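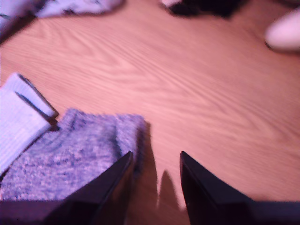 Kurkari data collection: progress report to Grendarent
Period covered: second quarter of the grant, to the end of December
Prepared by Gunnel Tangen

1. Where we are

The grant asks for 2000 usable examples of household tidying, recorded with a two-fingered gripper on ordinary floors. At the end of December we had 798 that passed checking. That is behind the plan in the proposal, which put us at the halfway mark by now. The pace picked up in the second half of the period and I expect most of the gap to close by spring.

2. What was recorded

Work has been on soft items left on the floor: towels, folded cloths, clothing and similar. Each example is one item picked up and put down somewhere else, with the other things left lying where they are. We have kept to wooden floors so far. Carpet was due to start this quarter and has been moved to the next one.

We used 14 homes, all found through Wallin, who also handled the consent forms. Two households asked for their recordings to be removed afterwards. This was done within a day and those examples are not in the total.

3. Problems

Thin folded items are still the hardest. The fingers tend to slide over the top layer or take hold of one flap and leave the rest behind. We now record these failed attempts and label them separately, as Trendside asked for them when they trained on the first batch. They do not count towards the 2000.

Shiny floors gave us trouble with focus and glare. A good share of the early recordings were rejected for blur. The checking rule was also too strict at first - it threw out any example with a soft picture, even where the item and the fingertips could be followed well enough. We agreed a looser rule with Trendside in November and went back over the rejected set.

One operator left in October and the post stood empty for 7 weeks. The new operator is trained and working alone.

4. Spending

Travel is over budget because the homes are further apart than we assumed. Equipment is under, as the spare set of fingers has not been needed. I would like to move the unspent equipment money to travel and will send the form separately.

5. Next quarter

Start on carpet and rugs. Add shoes and bags as target items. Send the second batch to Trendside by the end of February, with the failed attempts in their own folder.

A decision on the travel money is needed before we book the next group of homes.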